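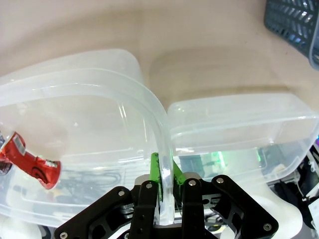 A gripper holds the rim of a clear plastic bin during recording at the Fendenach workroom.

Bin Handling Series Reaches 650 Recorded Examples

The Fendenach workroom has passed the halfway point in its collection of bin handling examples for the Jevadport learning system. As of the end of August, 650 examples had been accepted into the training set. A further 342 were recorded and set aside for review, most of them over questions of labeling.

Each example consists of one complete task carried out by an operator guiding the arm by hand control, together with the view from the wrist camera and a written instruction. The present series covers grasping a bin by its rim, moving it a short distance along the table, and transferring crushed beverage cans from one bin to another. Clear and frosted bins were chosen for this stage. Their edges are difficult to separate from the tabletop in camera images, and reflections from nearby lights add to the problem. Earlier versions of the system, trained on solid-colored containers, often closed the fingers short of the rim.

Lefteris Kalogeropoulos, who supervises recording at Fendenach, has asked operators to vary the starting position of both bins between examples and to include grasps at the corners as well as along the straight sides. Slow or corrected grasps are to be kept, provided the task is finished. An example should be discarded only when the arm has been stopped by the safety control or the instruction does not match the task performed.

The Ustonau site will begin a parallel series using the same instructions and the same file format. Sixty-six examples from Ustonau have been received as a trial and are being compared with the Fendenach recordings for differences in lighting and camera angle. The Mladenović storage server will hold both sets.

Operators are reminded to enter the bin type in the session log before recording starts. Entries left blank account for most of the examples now awaiting review. Requests for additional recording hours should be sent to the Fendenach scheduling desk.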